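Lokura Forum > Learning from demonstration > Collecting data
Topic: How much clutter do you leave on the counter when you record?

g_lindemann
Sunday, June 10, 2018
Hello all. I have a question about the collecting of examples for kitchen tasks. We have 671 demonstrations of simple pick and place, all recorded by teleoperation on a clean counter. The policy learns well from them, and on the clean counter I am satisfied. Then my colleague puts a cereal jar and two mugs next to the target and the arm goes to the wrong object or it stops in the air.
My plan is to record again, but with many objects from the start. Before I spend the next weeks on this, I would like to know how other people do it. Do you change the objects after every episode, or do you keep one arrangement for a longer time? And do you throw away the episodes where the operator made a correction in the middle?
Gerd

wulan_t
Hi Gerd, we had the same problem in April. Our clean set was smaller than yours, but the behavior was the same.
What helped us was to change the arrangement after every 7 episodes. After each episode is better in theory, but the operators became slow and annoyed, and then the motions also became bad. You can see it in the recordings, the gripper waits before the grasp because the person is still looking for the object.
The corrections we keep. If the operator misses the handle and tries again, this is useful for the model, it must see how to come back from a mistake. We throw away only the episodes where the task was not finished.

kohlhase_fan
I don't agree with keeping the corrections. With a small set the model copies the miss too. We had a policy that closed the gripper in front of the mug, opened it, and then took the mug correctly. Every time! It had learned this as a part of the task.

wulan_t
@kohlhase_fan How many of your episodes had a correction in them? If it is nearly all, then yes, I believe it. Ours was one operator on a bad day.

kohlhase_fan
It was a high part, I admit. New operator, and the leader arm had play in the wrist. But I would still mark these episodes and train once with and once without them. The mark costs nothing during recording, later it costs you an evening with the video.

j.voss
One thing I am missing in the discussion is the background. Gerd, you say clean counter, but is it also always the same counter? In our lab we changed the objects very carefully and forgot that the wall behind was white in all recordings. In the second room we had a brown wall and the success went down a lot. More objects would not have repaired this.
Regards, Jörg

g_lindemann
Jörg, it is always the same counter, yes. I can cover it with boards or a foil. The wall I can not change, it belongs to the landlord.
Wulan, how crowded is crowded for you? I was thinking of three or four additional objects.

wulan_t
For us three or four was too few. The arrangement should look like a kitchen in which people live, with boxes and things that stand behind other things. I attach one of ours. The tea organizer is good for us because the packets overlap and their edges are difficult to see. The spoon in the pot is also a good one, you must come from above with it and the operators do this in very different ways.

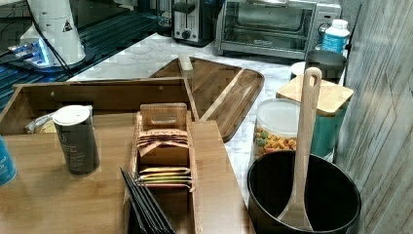 Counter arrangement with tea organizer, tray and spoon in the pot

j.voss
Good level of clutter. The clear jar with the cereal would make trouble for our depth camera, I think. Do you use depth?

wulan_t
No, only color. We tried depth with the Gilteo sensor and transparent things gave holes in the map, so we left it out.

ingeborg_h
I want to disagree a little with everybody. If Gerd has one arm and one operator, he should not begin with a counter this full. The operator needs to learn it too. I would go in 2 stages: first a few objects and record 40 episodes, train, look where it fails. After this make the counter fuller exactly in the places where it fails. In our group we recorded the hardest version first and most of the episodes were not usable.

kohlhase_fan
+1 for the stages. And write down the arrangement for each block, a photo is enough.

g_lindemann
Thank you, this helps me very much. I will start with Ingeborg's small block, change after seven as Wulan does, and mark the corrections. For the wall I will ask if I can hang a cloth. When the first training is finished I write the result in this topic.

j.voss
Please take a cloth without a strong pattern at first, otherwise you change too many things in one step.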